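The Case for the Mixed Toy Basket

Over the past decade, family centers and early learning rooms have moved steadily toward the labeled shelf. Every ball has a bin, every block a drawer, and every drawer a printed card. The Kidach family center followed this practice until May, when it placed a single wire basket on a cloth-covered table and allowed its contents to mix. In the view of this author, the change deserves wider adoption.

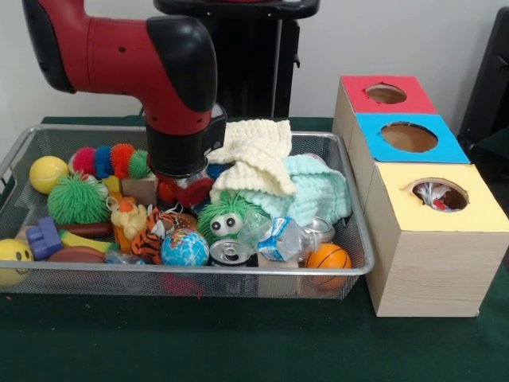 Labeled storage serves the adults who put things away. Its value to a child of 2 is less certain. A drawer of blocks offers blocks, and the child who has finished with them must be led to the next drawer. A basket that holds a tennis ball beside a toy duck and a plush tiger invites comparison without instruction. Wire mesh has the further merit that its contents can be partly seen from the side.

Objections should be taken seriously. The Lirer Street playroom, which keeps an inventory of 236 items, has argued that mixed storage leads to neglect, and that household articles soon find their way in among the toys. This does occur. 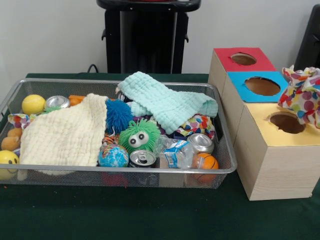

Soft toys, towels and drink cans share a wire-mesh tray, with a wooden box structure to the right.

Such mixing calls for a regular sorting period. At Kidach, 20 minutes are set aside at four in the afternoon. Towels are folded and returned to the linen shelf, cans and bottles go to recycling, and the toys remain together. Children are invited to take part. Deciding what belongs in a basket is a useful exercise, and labeled drawers have already made that decision for them.

Centers planning new storage this year should consider one open basket before ordering another cabinet.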